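Week 5 handout: Field recordings, archives and the word "authentic"

Read this before the tutorial. The listening list is on the course page.

We start with the Bundard reels, because every textbook does. The usual account is that 200 songs were collected in one winter from singers on the Polari coast, and that what we hear is the repertoire as it stood. I'd ask you to be wary of both halves of that sentence. The catalogue has 1,901 entries, and a good many of them are the same song under another title, or a false start, or a man tuning a fiddle. How you get from there to 200 depends on who was cutting and what they thought a song was.

Listen to reels 2 and 12 back to back. Reel 2 has kitchen noise all through it. Reel 12 is clean, evenly spaced, and every singer stops at the end of the third verse. The liner notes call this "natural economy". A side of the disc ran out at that point, which seems to me the likelier explanation.

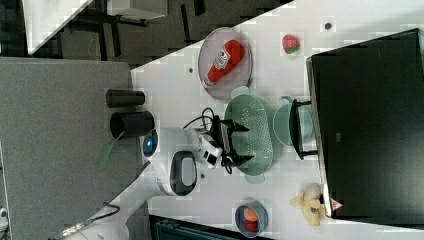
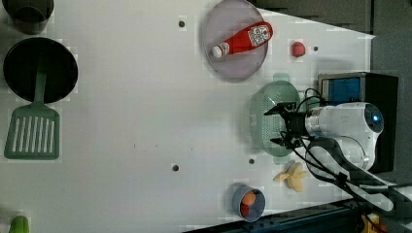
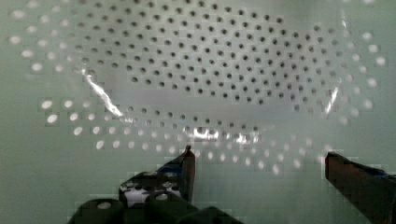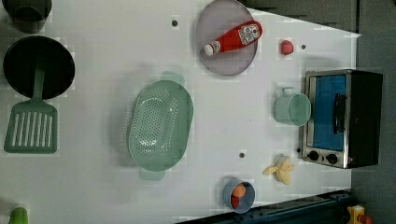
Tabletop with the pale green colander, three views; third picture, a pale perforated surface close up.

The Vandenberghe reissue makes matters worse. It was sold as a restoration, and the booklet claims nothing was added. Compare the low end on any track with the earlier Brullus pressing and decide for yourselves. There's a warmth on the newer one that I can't find anywhere on the source reels. Reviewers praised it as the colour of the room.

Some questions to bring along. Who was paid, and does the paperwork say so? Which singers were recorded once and never asked back? If a producer puts a string section under one of these voices, is that further from the original than a January transfer with the hiss taken off? I don't think the answer is obvious, and I'm not persuaded by anyone who finds it so.

Written response: one page, on a single track. Don't use "haunting" or "timeless". Say what you can hear, at what point in the track, and on which pressing. Anything you take from liner notes should be marked as a claim made by the label.

Headphones, please, and not the library's.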